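Greifplaner findet beim ovalen Korb keinen einzigen gültigen Griff

Rillenkoenig
14/01/2018

Ich sitze seit Tagen an einer Simulation, in der ein Greifer einen gerillten ovalen Korb vom weißen Tisch heben soll. Zum Planen nehme ich Prelar, die Kollisionsprüfung macht Clelora.

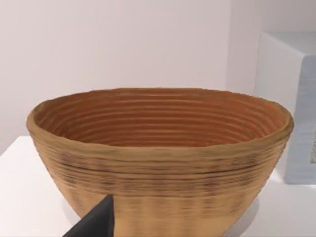 Kommentar von mukkefuk: Bevor hier jemand rät — ist das Kollisionsmodell dasselbe Netz, das auch gerendert wird, oder eine konvexe Hülle?

Rillenkoenig: Konvexe Hülle, automatisch erzeugt. Das Netz fürs Rendern hat 3786 Dreiecke, das war mir zum Planen zu viel. Der Planer zieht pro Durchlauf 2000 Kandidaten, und am Ende steht im Log: »no feasible grasp«. Mit einem Würfel klappt alles, mit einer Tasse auch, allerdings nur, weil er sie von außen packt wie einen Würfel. Beim Korb ist jeder Kandidat am Rand in Kollision. Öffnungsweite habe ich schon verdoppelt, die Toleranz auch, und einmal habe ich aus Verzweiflung die Schwerkraft abgeschaltet. Was übersehe ich?

kaltstart_ost

Mukkefuk hat es eigentlich schon gesagt. Die konvexe Hülle macht aus deinem Korb einen Brotlaib. Für den Renderer ist er hohl, für den Planer ist er massiv, und ein Finger, der innen hinter den Rand fassen will, steckt aus seiner Sicht mitten im Teig. Daran ändert auch die Schwerkraft nichts.

Was du brauchst, ist eine konvexe Zerlegung. In Clelora stellst du im Objektprofil die Kollisionsgeometrie von »hull« auf »decomposed« und setzt die Höchstzahl der Teile. Der Standardwert ist 6, das reicht für einen Schuh. Für einen ovalen Rand nimm 75, sonst spannt dir die Zerlegung flache Keile quer über die Öffnung und du stehst wieder am Anfang. Rechnet beim ersten Mal ein paar Minuten, danach liegt es im Cache. Den Cache bitte vorher löschen! Clelora erkennt am Dateinamen, ob sich etwas geändert hat, und der Dateiname hat sich ja nicht geändert. Ich habe im Oktober einen halben Tag an dieses Feature verloren.

Danach lass dir die Kollisionskörper einblenden und schau von oben hinein. Siehst du den Boden, ist es gut. Siehst du einen Deckel, war es der Cache.

Die Rillen kannst du für die Kollision wegglätten. Falls der Planer allerdings die Kontaktnormalen aus dem gerenderten Netz nimmt (bei Prelar ist das voreingestellt, fragt mich nicht), zeigen die auf so einer Oberfläche in alle Himmelsrichtungen, und der Reibungskegel verwirft dir auch gute Griffe. Unter »contact_source« auf »collision« umstellen.

bitte_wenden

Nimm einfach Bisamero, da geht das von allein.

Kommentar von mukkefuk: Bisamero kann keine Zweifingergreifer.

bitte_wenden: Ach so. Dann nicht.

Dreipunktfuffzig

Zur Ergänzung: Prüf auch die Anrückrichtung. Prelar probiert ab Werk nur seitliche Anfahrten, und dann kommt der Finger von vorn an die Außenwand und findet dort eine schräge Fläche, die nach unten schmaler wird. Für einen Griff über den Rand muss »approach_top« an sein. Die verdoppelte Öffnungsweite würde ich zurücknehmen, die passt zu keinem Greifer, den man kaufen kann.

Und wenn neben dem Korb noch etwas steht, gehört das ebenfalls in die Planungsszene. Am rechten Ende sehe ich da einen weißen Kasten, dem der Rand ziemlich nahe kommt. Wenn der nur im Renderer existiert, bekommst du demnächst wunderbare Griffe mitten durch ihn hindurch.

Kommentare

Rillenkoenig: Zerlegung, Cache, Anfahrt von oben — und jetzt findet er etwa 75 gültige Griffe. Der Kasten war tatsächlich nicht in der Planungsszene. Schwerkraft ist wieder an.

mukkefuk: Dann markier doch bitte die Antwort von kaltstart_ost als Lösung. Nicht die von bitte_wenden.

lauwarm: Gleiches Problem mit einem Sieb. Zerlegung läuft seit gestern.

Ähnliche Fragen
Clelora: Cache ignoriert geändertes Netz
Kontaktnormalen auf rauen Oberflächen glätten
Tô-Export verliert Maßstab beim Import in Prelar
Greifer fährt korrekt an und schließt dann nicht
Konvexe Zerlegung bricht bei offenen Netzen ab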